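Mahuika Knitters and Menders
Minutes of the meeting held on 16 February 2020

Present: Trudy Merrick (chair), Alby Kingi, Mereana Rutherford, Shayne Rakena
Apologies: Nikau Partington

1. Welcome
Trudy thanked everyone for coming out, and Mereana for the date scones, which went round twice. The last minutes were read and agreed.

2. Money
Alby reported a balance of $393, with $37 still to pay for the hall. He would dearly like receipts handed in before March – even the crumpled ones.

3. Mending table
A long and friendly talk about chunky knits. Mereana feels they should be folded on a cloth between jobs and never hung, as the weight pulls the shoulders down. Shayne spoke up for hot glue on trimmings, though Trudy would still sooner see a needle and thread. Agreed that glue may be used if the owner is asked first. The pink knit came up more than once.
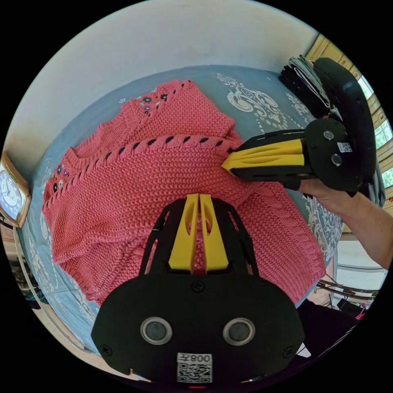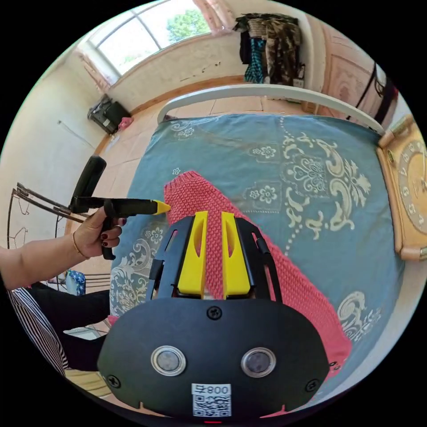
4. Wool order
Shayne to ask Nodwood for prices on two bags of mixed double knitting. Nikau to be asked whether he can collect from Erkham.

5. Any other business
Alby has found the good scissors. Meeting closed with tea.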